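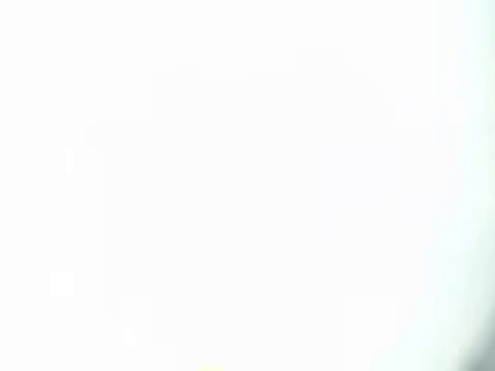 Glare on pale surfaces was the difficulty which the participants of our study mentioned first when we asked them about putting away the dishes and wiping the kitchen. Many of the kitchens were renovated in the same period, and the benchtop, the splashback and the cupboard doors were often chosen in the same white or off-white colour. For a person with reduced contrast sensitivity, such a room has few edges to follow. Figure 2 can be taken as the extreme end of this condition: the field is nearly uniform, slightly warm at the centre and slightly cooler toward the right, and one cannot say where any object begins or finishes. Three small patches at the left are still brighter than the rest, but they give no information about shape. A white plate or a folded tea towel would be very hard to find in a field like this, and a spill of milk even harder.

4.2 Consequences for the order of tidying

We observed that the householders adapted the order of their work to the light. In the kitchen of the Herath household, where the window is behind the sink, the dishes were stacked only at the side away from the window, although the cupboard for plates is at the other side. The participant explained that she "does not trust the bright end" and that she passes her hand over the bench before she puts down a glass. Checking by hand of this kind was reported in 5 of the 13 households. It was not mentioned in the earlier questionnaire, probably for the reason that we had asked only about lamps and not about daylight.

A second adaptation concerns the colour of the things themselves. Two participants had replaced their white cutting board with a dark one, and one of them had also put a blue tray under the kettle. The tray was bought for another purpose, but it remained on the bench as a mark from which the other things are located. When a family member washed it and leaned it on the wall to dry, the participant told us that she could not find her cup for several minutes. We consider such marks important, and we recommend that home support workers ask before they move them.

The blinds were a more complicated matter. Siddiqui (personal communication) has noted that people close the blind completely and then complain that the inside of the cupboards is too dark. Our interviews agree with this. In the visits of June, when the sun was low, 4 participants used the blind at half height, and they were in general satisfied with the bench but less with the floor, where a strip of light remained. Matte finishes were preferred to glossy ones by everyone who had lived with both, though this group was small and the comparison was made from memory.

We did not measure the illuminance at each bench, and this is a limitation of the present section. The descriptions of glare are the participants' own words, and the same kitchen may be judged differently in the morning and in the late afternoon. The influence of wall colour is treated in Section 4.3.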